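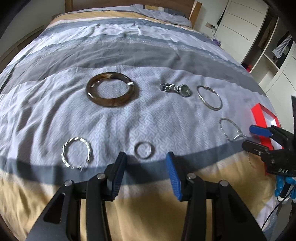 What should I tidy up before a gripper demonstration at home?

Clear the surface the work will happen on, pull the cover flat, and put away anything fine enough to slip between two finger pads. The rest of the room matters less than most hosts expect.

These notes cover preparing a bedroom for a home visit on the Skulline open day circuit, and what carries over to ordinary jewellery sorting afterwards. The task is sorting bracelets, bangles, rings and a watch on a made bed. It is a fair test of soft-surface handling, and a good excuse to go through the drawer.

Surface

A bed is workable if the duvet is pulled tight at the foot and tucked on both sides. Wrinkles matter more than softness. A ring sitting in a fold has to be approached from above, and the pads press fabric before they reach metal. Smooth the cover by hand from the centre outward, then leave it alone. Don't sit on the edge during a run. A firm blanket under the duvet helps on a pillow-top mattress.

A striped or banded cover is fine for large pieces. For plain rings and thin chain, choose a cover with no small repeat pattern, or lay a single-colour tea towel in the working area. Spectators will follow the job better too.

Spacing

Leave a hand's width between pieces. Parallel jaws need clearance on both sides of whatever they close on, and open jaws are wider than the piece. Two rows work well, with the bulky pieces at the back and the small ones nearer the operator. Reverse that and the arm passes over a tall bangle every time it reaches for a ring.

Pieces by difficulty

Thick bangles: easy. Grip across the band.
Link-band watches: moderate. Stretch the band out lengthwise and grip the links, keeping the pads off the crystal. Fasten the clasp if the band tends to fold under itself.
Open cuffs: moderate. Grip opposite the gap. Gripping at the ends can spring a thin cuff.
Plain rings: slow. Expect more than one attempt on fabric.
Fine chain: leave for last, or do it by hand. Chain draped over another piece will come up with that piece.

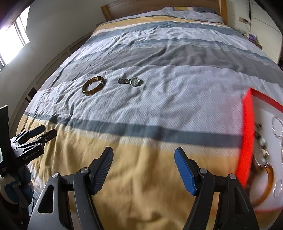
Yanling Cao adds that chain should never share a tray with bangles, whatever the machine, and that she lays hers in a folded strip of kitchen paper with the clasp hanging out one end. The paper unrolls in seconds and the chain comes out straight.

That method works well and costs nothing. A drinking straw does the same job for very fine chain: thread one half through and close the clasp outside.

Trays

Use a tray with a low rim. A high rim limits the angle at which the jaws can come in, and pieces get dropped from above. Line it with felt or a folded face cloth to stop items sliding when it is carried. Keep metal pieces away from resin and acrylic, which scratch.

Cables and footing

Run cables down one side of the bed only, and keep that side closed to visitors. Tape any lead crossing carpet. Small children and cats stay out of the room. Open the curtains before setting up; a change of light partway through a session is a nuisance, so leave them where they are once work starts.

Pads and cleaning

Ribbed rubber pads pick up lint from bedding. Wipe them with a barely damp cloth between runs and let them air dry. Pads carrying hand cream or silver polish will mark a watch band. The same goes for fingers.

At the Milska session in March we allowed 3 runs per household, with a wipe-down after each. Keep that number. Past it, hosts get tired and the duvet needs remaking.

Last updated 15 Jan 2026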